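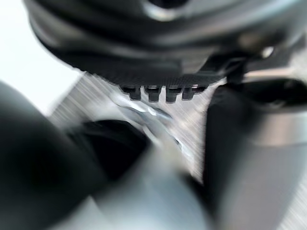
Pale grey and streaky, mostly on the diagonal.

I have spent my February evenings thinking about streaks. Danylo says a grey surface is meant to have a grain and I should leave it alone. Danylo also owns one tea towel.

My theory was that the right cloth would fix everything, so I bought the 30-pack from Pitine. I've used four. The rest live under the sink, beside the vinegar — which made the kitchen smell like a chip shop and did little else.

Tomorrow I'm doing the oven door.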